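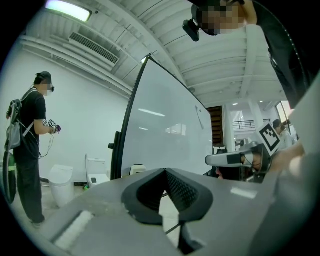
Magazine > Technology > Automation

Can Machines Clean the Bathroom Yet?

Household cleaning remains among the hardest jobs to hand over to a machine. At Skovavdale, the Magesa program studies bathroom chores with hand-held grippers. People carry out each motion themselves, and the recordings are used to train a robot arm.

The program has set itself 12 tasks, from lifting a toilet lid to wiping down a tank. Around 600 recordings were made for the first of them. In trials held in October, the arm completed that task in 30 minutes of repeated attempts, with 2 stops for assistance.

"A person does this work without looking," said Poul Steinarsdóttir, who directs the program. "The machine must be shown every angle."

Lăcrămioara Neagu, who manages cleaning services in Prastesthorpe, does not expect to change her staffing soon. Her department will review the results when the wiping trials are complete.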